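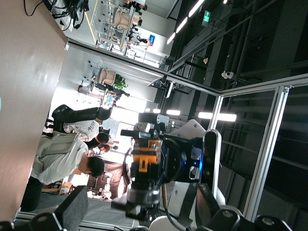 Words by the workshop editor, Ganine Home & Bench

How to tame the cables at the edge of a work table

Every work table has a clean side and a side where the cables live. The clean side is smooth and tan and makes you feel like a competent adult. The other side has black leads hanging in a tangle among the electronics, and that's the side visitors end up standing beside.

You'll want an hour or so, a roll of hook-and-loop tape, a marker, some stick-on labels and a tray that screws or clamps under the tabletop. Ours is a Primgate, 700 mm long, and it has outlived two desks. Cable ties are fine for anything that will never move again. In my experience that's nothing.

1. Shut everything down properly, then switch off at the wall. Save your work first. I mention this from experience.

2. Label both ends of each lead before you unplug a thing. Black cables all look the same colour as each other, and your memory isn't as good as you think it is at 4 in the afternoon.

3. Pull the lot out and lay it across the tabletop. Anything that connects to nothing goes in a box. Give it until July, then be brave.

4. Fix the tray 40 mm in from the edge, so knees and elbows miss it. Check the screws are shorter than the tabletop is thick -- I own a table at the Stiltham workshop that can vouch for this step.

5. Run power along one side of the tray and data along the other. Wrap them loosely every hand span or so.

6. Leave slack on anything attached to a part that moves. Take the part through its full travel by hand, with the power still off, and watch for the lead that goes tight. There's always one.

7. Plug back in, one device at a time, reading your own labels as you go.

If the table gets an audience, keep the tidy bundle on the far side from where people gather. They lean. Four people around a bench will find the one loose lead between them, usually with a boot.

Wipe the top down last with a barely damp cloth and put the marker back where you found it. The spare labels go in the drawer, under the other spare labels.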